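Wiping Down Is Not Cleaning (and Other Quarrels With the Tub on the Bench)

Workshop Notes, Wednesday, September 24, 2025

Another month, another tub of wipes on every table in the shop. I have been asked to write something encouraging about the new bench-cleaning routine at Halliday, and I will get to the encouraging part, but I have some doubts to unload first.

The routine, for anyone who missed the sheet taped up by the sink: each shared table gets its own tub, each person wipes the top before leaving it, and the tub stays where it is. The idea came over from the Kirent building, where they have been doing it since last December and speak of it the way other people speak of a new diet. I went over to see for myself. Their tables were very clean. Their tables also had almost nothing on them, and I suspect the second fact explains more than the first.

Our tables are a different animal. People sort parts on them, eat over them (yes, you do), leave half a project out overnight and come back to it after lunch the next day. A wipe does nothing for a table like that until it has been cleared, and clearing is the job everybody skips. What I see most evenings is a quick swipe around the edges of a pile. The pile stays put and gets a nice clean border.

So my first complaint is about the order of things. Put the parts back in their bins, then wipe. We own a whole wall of bins. They are even sorted by color, after a fashion, although the system has slipped since spring and I would not trust a gray bin to hold what its neighbors hold. If the small parts went home every night, most of these tables could be wiped in the time it takes to find the lid. 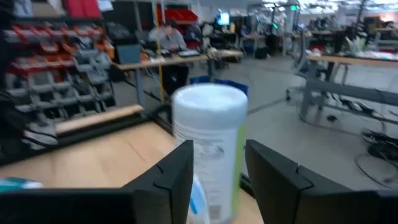
My second complaint is about the wood. Several of the tops are wood, and I am not convinced that anyone asked what daily wiping does to the finish. The Amton leaflet that came with our supplies calls the product "suitable for most surfaces," and I have learned to be suspicious of the word most. I tried it on an offcut with the same finish as the long table, once a day for 31 days. The wiped half came out duller than the half I left alone. It was no disaster, and two people I showed it to saw no difference at all, but I could see it in window light and now I can't stop seeing it. For ordinary dust I would use a dry cloth and keep the wipes for grease, glue and lunch.

Then there is the claim that the tubs save time. The sheet by the sink promises 45 seconds per table. I would love to meet the table. It may be true of a bare top with nobody sitting at it, but add a laptop, a coffee, a stack of papers and somebody who is in the middle of something and does not wish to move, and you can forget it. I don't object to the chore taking longer. I object to a number on the wall that makes everyone feel slow, so they rush, and we are back to the clean border around the pile.

Now for the encouraging part, as requested.

Having the tub within reach does seem to change what people do about a fresh spill. When the supplies lived in the closet, a drip of glue stayed where it fell until it was a permanent feature. Lately I have watched people grab a wipe without getting up. I don't know if that will last past the first month. The Trarnetti sign-out board was going to change our lives too, and the last entry on it is from before the summer. Still, I will give the tubs that much.

A few requests while we are trying this out:

Close the lid. I found 3 tubs open on Monday morning, and the top wipe in each had gone as stiff as a cracker.

Used wipes go in the trash, please, and never down the toilet. I won't go into how this came up.

Don't carry a tub off to another table "for a second." A tub that wanders off for a second is gone for the week.

Leave other people's papers alone. Wipe around them if you must, and leave a note if they have been sitting there so long that they have become furniture.

We will look at the whole arrangement again in December, when the first order runs out. If the tables are better by then, I will say so here and eat my offcut. In the meantime the two sample halves are on the windowsill next to the kettle. Go and look at them in the morning, when the light is low, and tell me if you see it.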